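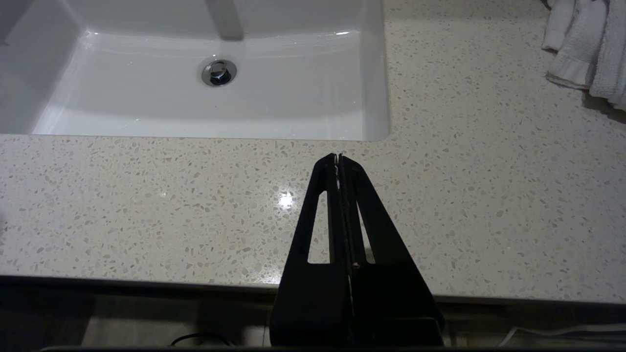 Figure 1. Undermount basin with round drain in a speckled countertop.

Home Articles Issues About Search
14 min read

3.2 Dough preparation and resting

All doughs were mixed from the same lot of all-purpose flour, supplied by Sakholm and stored in sealed bins until use. The base formula was 536 g of flour, with water, fine salt and dried instant yeast added by baker's percentage. Two hydration levels were tested, 62 and 68 percent. The lower level is close to what most home recipes for pan loaves call for, and the higher one was chosen after trial bakes in May showed that wetter doughs could not be shaped the same way twice by different bakers.

Flour and water were combined first and left covered for 23 minutes before the salt and yeast went in. Mixing then continued at low speed until the dough cleared the sides of the bowl. Final dough temperature was measured with a probe at the center of the mass and held to a target of 26 °C by adjusting the water temperature. Batches that missed the target by more than one degree were thrown out and mixed again. Bulk rise took place in straight-sided tubs with volume marks, and the dough was taken as ready when it had doubled. The time needed to reach that point was recorded but was not used as a control.

Half of the batches at each hydration received 2 folds during the bulk rise. The other half were left alone. In the folded batches the tub was turned a quarter turn between stretches, and the same baker (Geum) did all of the folding in order to keep hand pressure as even as possible.

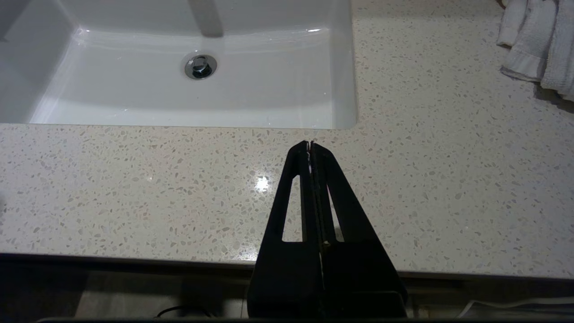

Figure 2. Basin and drain, second view.

3.3 Baking and crumb measurement

Loaves were baked in light-colored metal pans in a Trotorow deck oven without added steam. Each loaf was weighed before baking, on leaving the oven, and again after cooling on a wire rack. Bake loss was taken as the difference between the first and last of these weights, divided by the first. Loaves were not sliced until the center had dropped to room temperature, as slicing earlier smears the crumb and makes the pore edges hard to trace.

Three slices were cut from the middle of each loaf. Crumb firmness was measured by pressing a flat disk into the center of the slice to a fixed depth and recording the peak force. Pore area was traced on scanned slices with the outer crust left out. Height was taken at the tallest point of the middle slice. The tracing was done by Fiore and Wi, working separately, and their values were averaged. Where the two differed by more than a tenth, the slice was traced again by both.

3.4 Effect of folding on loaf height

Folding raised mean loaf height at both hydration levels. The gain was larger in the wetter dough, where unfolded loaves tended to spread against the pan walls and set with a flat top. In the drier dough the gain was small and fell within the spread of the unfolded group. Firmness on the day of baking did not differ between treatments. By the following day the folded loaves at the higher hydration were slightly softer, though the difference was not large enough to separate the groups with confidence.

Pore area was less clear. Folded loaves had fewer very large pores near the top crust, but the total open area stayed nearly the same. We take this to mean that folding moved gas around within the dough without adding to the amount held. A longer bulk rise might change this result, and it was not tested.
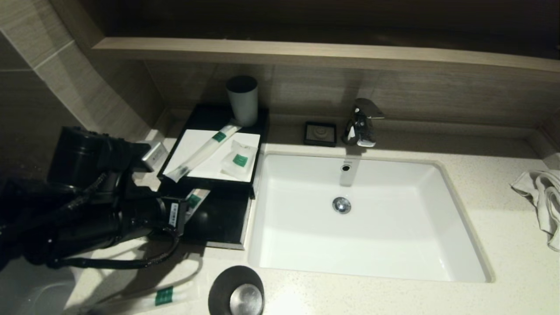 Hae-won Son, commenting on the preprint, wrote that the folded and unfolded tubs should have been matched for bulk time as well as for volume, as folding knocks out some gas and a folded dough then needs longer to double. On this view part of the height gain could come from the extra fermentation. We agree that the two effects cannot be pulled apart with the present design. The recorded times do show a longer bulk rise in the folded batches, and they are given in full in the supplementary table.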